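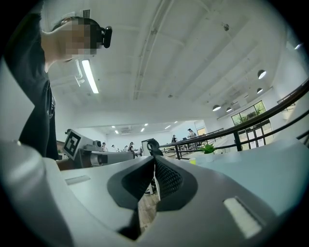 A dark T-shirt with a faint print, over a brown wood floor

FAQ: The Ultuveck account breach and the small claims case

I keep getting the same questions by email, so I'm putting my answers on one page. I'm a customer who got caught up in this and I'm not a lawyer, so please check anything important with one!

What happened?
Back in August somebody got into the customer database at Ultuveck, the company that makes the password app a lot of us in Plarnalthorpe were using. The letter I got said 3,480 accounts were affected. Mine was one of them (lucky me).

Who is suing whom?
There are two cases and people mix them up all the time. Ultuveck is suing Clarby, the hosting firm, over how the servers were looked after. Then there's ours, which is a group of customers suing Ultuveck. Shirley Sandhu is the lead name on it and Harvey Chan at MacLeod is the lawyer.

Were my saved passwords taken?
The letter says no, only email addresses, phone numbers and billing zip codes. I changed all of mine anyway - it took me a whole evening and two pots of coffee, and I'd still tell you to do the same. Start with your email and your bank.

How do I know if I'm on the list?
Look for a letter or an email with a reference number starting with U. If you've moved, write to Ultuveck support and ask them. Don't click a link in a text message that claims to be from them, even if it looks right! I've had three of those so far and every one wanted my card number.

How many people have joined?
1,600 the last time I asked Harvey's office. There's still room for more.

Does it cost anything?
There's a $40 sign-up fee, and you get it back if the judge won't let the case go ahead as a group. I paid by check and the receipt came by mail.

Can I keep using the app and still join?
Yes. I asked this one myself. I've moved to a different app, but my sister still has hers and she's in the case too.

How much will I get?
No idea, sorry. Please be careful with anyone online who gives you a number.

What if I missed the deadline?
The first one was 14 Oct 2023, but late forms are being looked at one by one. Send yours in with a short note saying when you got your letter.

Can you fill out the form for me?
I can't, but it's only two pages. Question 6 trips everybody up - they want the date you opened the account, and you'll find it under Billing in the app.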